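Folding Without Tears: Final Report
Household Systems, Section 2
Ada Cattaneo, Lajos Bakos, Bianka Lengyel
Supervisor: Sándor Kelemen

1. Why laundry

Our first proposal was a bicycle shelter. It was turned down for being too big, and the second, a better doorstop, for being too small. Laundry was what we had left, in every sense. All three of us live in Sullwood Hall, where the laundry room has one table and a notice asking residents not to sit on it.

The question we settled on was simple. Does the way you pick up a piece of washing change how well it ends up folded? Bianka's grandmother had strong views on this before we started and was not moved by our results.

2. What we did

Over one semester we folded 509 items, mostly our own, plus whatever neighbors would lend us. We left out socks, which are a different discipline, and anything with elastic corners, after a bad evening with Lajos's fitted sheet.

Each item was folded in one of two ways. In the "scoop" method you lift it from the pile in a lump, drop it on the table and sort it out there. In the "corners" method you find two corners first, hold the cloth up, let it hang, and only then lower it. Mārtiņš Lukoševičius from the floor above judged the finished stacks without knowing which was which. He gave each item a mark out of 5 and was, we felt, a little free with the ones.

3. Results

Corners won. Shirts and pillowcases gained the most, since they have edges worth lining up. Hand towels hardly cared. Scooping was faster for small things, but on large items we lost the time again by walking around the table pulling at wrinkles.

The surprise was 89 items that we had to fold a second time. Nearly all were large, and nearly all went wrong before they reached the table – one side had been picked up at a corner and the other somewhere along a hem, so the piece came down crooked and stayed crooked.

4. The hang

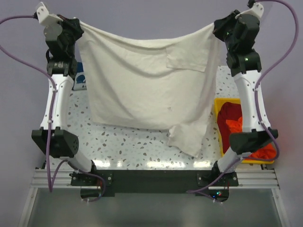 Letting the cloth hang is the step people skip, and we think it does most of the work. Held by its top corners, a piece of fabric shows you what is wrong with it while there is still time to do something. The top edge should sag in a shallow curve, as on the cream cloth; pulled drum-tight, it tends to slip out of your grip. The bottom is where to look next. A lower right flap hanging down past the left side, in soft folds, needs dealing with before the cloth is laid down. We got into the habit of a small shake at this point, followed by a short wait, which looks silly and helps.

5. Limits and complaints

Three people folding their own clothes is a narrow sample, and Ada owns a lot of linen. We did not test damp washing on purpose, although the Sullwood dryers tested some for us. Lajos got better at both methods as the weeks went on, so his later scores should be read with care. Bianka's stayed the same, and she would like it noted that they started high.

If we did it again we would use a bigger table and a second judge.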